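# Comment une moto tourne-t-elle ? Le guidon, la fourche et l'équilibre

*Fiche de lecture pour les 8 à 12 ans, préparée par le service éducatif de l'Atelier Salminen*

Une moto possède deux roues, et pourtant elle ne tombe pas lorsqu'elle roule. Pour la diriger, le pilote se sert du guidon. Cette fiche présente les pièces qui permettent à la moto de changer de direction.

## Le guidon

Le guidon est la partie que le pilote tient avec ses deux mains. Sur une moto de route ordinaire, c'est un long tube courbé, fixé au-dessus de la fourche. Sur certaines motos sportives, il est remplacé par deux demi-guidons, que l'on appelle aussi des « bracelets ». Chacun est serré autour d'un tube de la fourche. Le pilote se penche alors davantage vers l'avant, ce qui l'aide à fendre l'air.

Le guidon porte également des commandes :

- à droite, la poignée des gaz, que l'on tourne pour accélérer ;
- à droite encore, le levier du frein avant ;
- à gauche, sur la plupart des motos, le levier d'embrayage, qui sert à changer de vitesse.

## La fourche

La fourche relie le guidon à la roue avant. Elle se compose le plus souvent de deux tubes parallèles, placés de part et d'autre de la roue. Ces tubes contiennent des ressorts et de l'huile. Lorsque la roue passe sur une bosse, les ressorts se compriment, puis l'huile freine leur retour, et la moto cesse rapidement de rebondir.

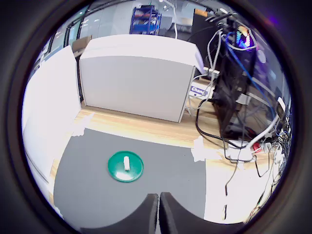 La fourche est fixée au cadre par une pièce nommée colonne de direction, autour de laquelle elle peut pivoter. Il est facile de comprendre ce mouvement avec une assiette et un petit objet. Prenez une assiette ronde, comme l'assiette verte de la photographie, et dressez en son milieu un petit cylindre blanc. Faites ensuite tourner l'assiette très lentement, sans la soulever. Le cylindre reste à sa place et tourne sur lui-même : il indique l'axe. Un point situé sur le bord de l'assiette parcourt, lui, un grand cercle. De la même façon, les poignées du guidon se déplacent beaucoup, tandis que le centre de la colonne ne change pas de place.

## Pourquoi la moto se penche-t-elle ?

À très petite vitesse, par exemple sur un parking, le pilote tourne le guidon du côté où il veut aller. Lorsque la moto roule plus vite, cela ne suffit plus. Il faut aussi qu'elle se penche vers l'intérieur du virage, sans quoi elle basculerait vers l'extérieur.

Pour l'incliner, le pilote exerce une légère poussée vers l'avant sur la poignée située du côté du virage. Pour aller à gauche, il pousse donc la poignée gauche. Cette technique porte le nom de contre-braquage. Elle s'apprend à la moto-école, avec un moniteur.

## Petit lexique

**Axe** : ligne imaginaire autour de laquelle un objet tourne.

**Cadre** : squelette de la moto, sur lequel sont fixées les autres pièces.

**Embrayage** : mécanisme qui relie le moteur à la boîte de vitesses ou l'en sépare.

*Texte : Nazma Khondokar. Relecture technique : Esmaeil Jalali.*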